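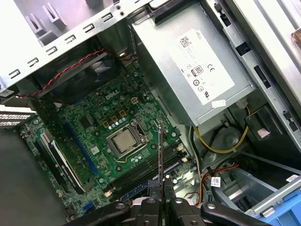
Figure 1. Dell motherboard with the processor seated in its socket.

Split Consistency in the 1000 m: Project Report
Adhiambo Simiyu, Jabari Sang
Supervisor: Hacer Ekinci

1. Aim
The project tested whether lap splits from early-season races predict an athlete's final ranking in the Brunau track league.

2. Data
The league office supplied 1616 split times from 292 races. Races with a missing split were removed before analysis. Times were hand-entered by two people and compared line by line - 29 entries disagreed and were checked against the paper sheets.

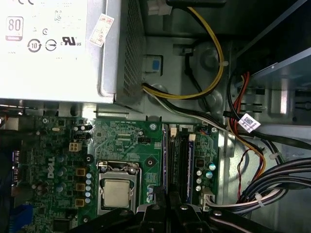

Figure 2. Power supply, top face and vent grille.

3. Method
For each athlete we computed the standard deviation of lap times, divided by the mean lap. Athletes with fewer than four races were left out. Rankings were compared using Spearman correlation.

4. Results
Split variation was weakly related to final rank. Mean finishing time was a stronger predictor in both age groups. Wind was not recorded at the Mindholm track, so no correction was applied there.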